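The Last Stop Before Ullonov

The bus of Lomutix Tours left the harbour at five in the morning, with thirteen passengers and one guide, and the guide had slept badly. Her name was Mafalda Gouveia. She had a microphone which worked only when she held it upside down, and she held it upside down with dignity.

"On your left is the river Mota," she said. "In May the snow water makes it green. Later in the summer it is brown, and we do not mention it in the brochure."

A few people laughed. The man in the first seat wrote it down.

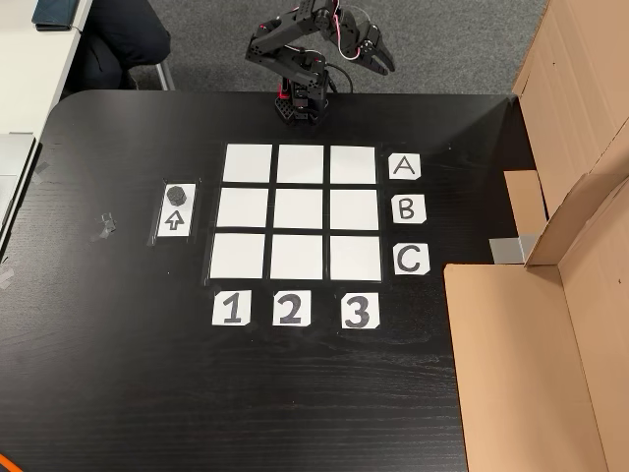
He had been writing since the harbour. He wrote when she told them about the salt traders, and he wrote when she told them where the toilets would be. Mafalda had seen such men before. Some were retired teachers, and some were sent by the office to check whether the guide stays with the programme. This one wore good shoes and had brought no camera, so she decided that he was from the office.

For this reason she told everything correctly until Tukton. She gave the height of the church tower and the year of the flood. She did not tell about the baker's wife who married the ferryman twice, although it was her best story and she usually kept it for the long bend after the bridge. At the long bend there was silence in the bus. A child asked if they were lost. 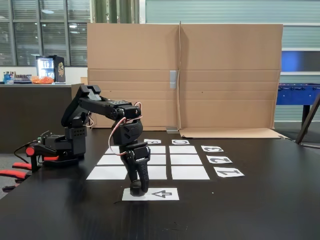
Fiction
By Fanni Kozma

In Tukton they stopped for soup. From the inn a stairway goes up to the old customs house, 493 steps cut into the rock, and the programme allowed forty minutes for it. Four of the passengers went up. The others looked at the steps from below and said that they could imagine the view.

The man with the notebook sat down opposite Mafalda without asking.

"You left something out," he said. "After the bridge."

"Everything in the programme was said."

"My sister came with you last year. She told me there is a story about a baker's wife. She told it to me in the hospital, but she could not remember how it ends. She said I must take the same bus and listen."

Mafalda put down her spoon. She wanted to ask about the sister, and then she looked at the notebook, which was nearly full, and did not ask.

"You wrote down the toilets," she said.

"She wants all of it. She says I always bring her only the main points."

She wants, he had said, and Mafalda was so relieved that she ate the rest of her soup quickly and burned her mouth.

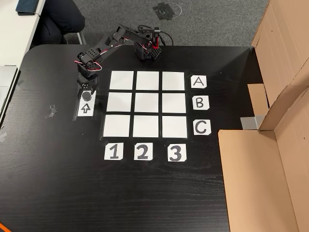

The driver sounded the horn at one o'clock and it took a long time until everybody was in the bus, as one lady had bought a cheese and it did not fit under any seat. Mafalda waited by the door of the inn and counted heads, and got a different number each time. Through the door she could see into the back room, where a game board made of white paper was laid out on a black wooden table, the grain of the wood as fine as combed hair. She thought that the baker's wife must have had an evening like this, with a game on the table and the ferryman on the other side of it, letting her win or not letting her. That part was not in the story. She decided to put it in.

The road from Tukton to Ullonov goes mostly through forest, and there is nothing to explain there except trees. Mafalda turned the microphone upside down.

"I must ask you to go back with me to the bridge," she said. "You will have to imagine it again. There was a baker, and he had a wife, and the wife did not like bread."

The child stopped kicking the seat. The lady took the cheese on her knees. In the first row the man opened his notebook at one of the last clean pages, wrote two lines, and then he turned the page and wrote smaller.

She told it slowly. She told the first wedding and the winter when the ferry was frozen in, and how the husband and wife quarrelled until the ice broke. When the roofs of Ullonov came out between the trees she had not arrived at the second wedding, and the driver, who had heard the story many times, looked at her in the mirror and drove once more around the square.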